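Adding a surname to your Ridside family tree

This section covers entering a family name that was spelled in more than one way, and attaching records to it. You need a tree with at least one person in it. If you haven't made one yet, go back to Starting a Tree.

Entering the main spelling

1. Open the tree and select Names from the left-hand menu.
2. Select Add surname.
3. Type the spelling used on the earliest record you hold. For a family that appears as Malitz on a ship's list and Mallits on a later grave, enter Malitz.
4. Leave the Language box on Unknown unless the record itself tells you.
5. Select Save.

Note: Ridside does not correct capitals. MALITZ and Malitz are stored as two names and will show up twice in the index.

Adding other spellings

6. Select the surname you have just saved, then Variants.
7. Type each spelling on its own line. You can enter up to 30.
8. Mark any spelling that was changed by a legal notice as Formal. Leave the others as Informal.
9. Select Save and wait for the green tick.

Names brought over from another alphabet often need several lines. Demchenko, for instance, may have been written down by a clerk as Demtschenko or Demczenko, and all three belong in the list. Do not enter first names here. They have their own page.

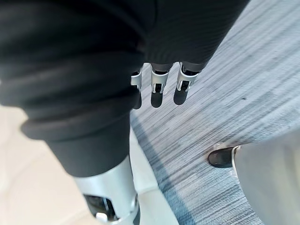 Three metal fingers with dark tips, held open.

Attaching a record

10. Go to Records and select Upload.
11. Choose your scan. PDF, JPG and PNG files are accepted.
12. In the Source box, type the archive, the series and the item number in that order, separated by commas. Example: Dulivton Parish Register, Burials, 1359.
13. Under Link to, pick the surname and then the person.
14. Choose a confidence level of 1 or 2. Use 2 only where the record gives a second detail that matches, such as a parent's name or a street.

Caution: Deleting a surname also removes the links to every record under it. The scans stay in your Records folder, but you will have to link them again one by one. Export a copy of the tree first.

Merging two surnames

15. Select Names, then tick the two surnames to be joined.
16. Select Merge. The name you ticked first becomes the main spelling.
17. Read through the list of people affected. Untick anyone who belongs to a different family.
18. Select Confirm.

A merge can be undone from the History page until you close the tree. Living people are hidden from shared trees by default, whichever spelling they are filed under. To change this, see Privacy and Sharing.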